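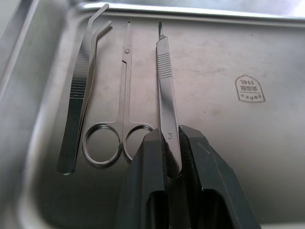

Everyone says buy the $44 Stinard dissection kit for home biology. I'm not sold. Steel is steel, and "surgical grade" on a listing tells me nothing.

The blue pouch is the best part so far. Will the loops hold up until December? Doubt it.
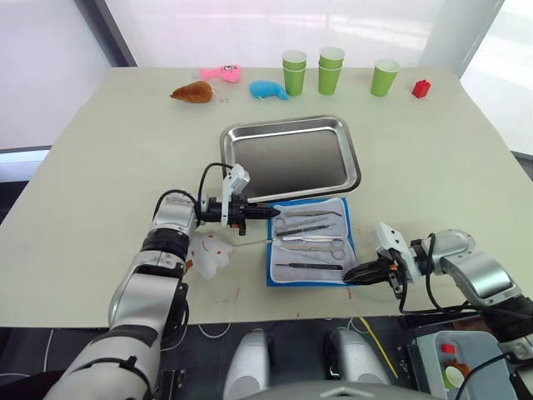 Pouch open in front of the tray. Fish is plush.

Plukel wants twice the price for the same 2 handles. Why? 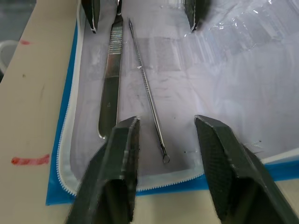

Scalpel handle on the white paper.

Blades cost extra, of course. Not reordering yet.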